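Cahier d'atelier Trasterside - collecte « linge », novembre

9 h 15. Reprise de la collecte pour la tâche du chargement. La consigne reste la même que la dernière fois : prendre un vêtement dans le bac, l'amener devant l'ouverture, le lâcher dans le tambour. Un vêtement par prise. Si deux partent ensemble, on garde l'épisode mais on met l'étiquette « double ».

Calibration des deux bras refaite avant de commencer. Le bras gauche avait un décalage au poignet, petit mais visible quand on téléopère lentement. Corrigé dans Prelar, fichier de configuration sauvegardé sous le nom habituel.

11 h. Total de la matinée : 189 épisodes enregistrés, dont huit à rejeter. Sept de ces rejets ont la même cause, le tissu reste accroché à un doigt de la pince et l'opérateur secoue le bras pour s'en libérer. Je ne veux pas que le modèle apprenne ce geste. Le dernier rejet est une coupure de l'enregistrement, je n'ai pas trouvé pourquoi.

Remarque sur les vêtements noirs : dans les vues de tête, les plis se distinguent mal et on hésite sur le point de saisie. Avec les vêtements clairs de la série Bagheri on allait plus vite. Il faut quand même continuer avec le noir, c'est là que la politique actuelle se trompe le plus.

14 h 30. Essayé de varier davantage la position de départ des bras. Les épisodes deviennent un peu plus longs, quelques secondes, mais les trajectoires sont moins identiques entre elles.

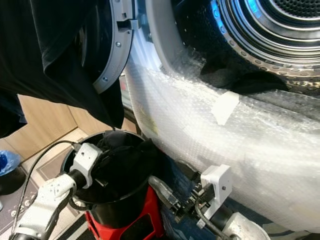 Vue de tête, série noire. Façade sous papier bulle, du linge sur le bord du tambour et dans le bac.

Question ouverte : un vêtement qui reste à moitié sur le bord, est-ce un succès ? Pour le moment je note « partiel » et je laisse le choix à celui qui prépare l'entraînement. À discuter avec Kidonell, leur grille d'annotation ne prévoit pas ce cas.

À faire : vérifier le passage des câbles côté droit, relire les étiquettes « double », copier les données sur le serveur avant la prochaine série.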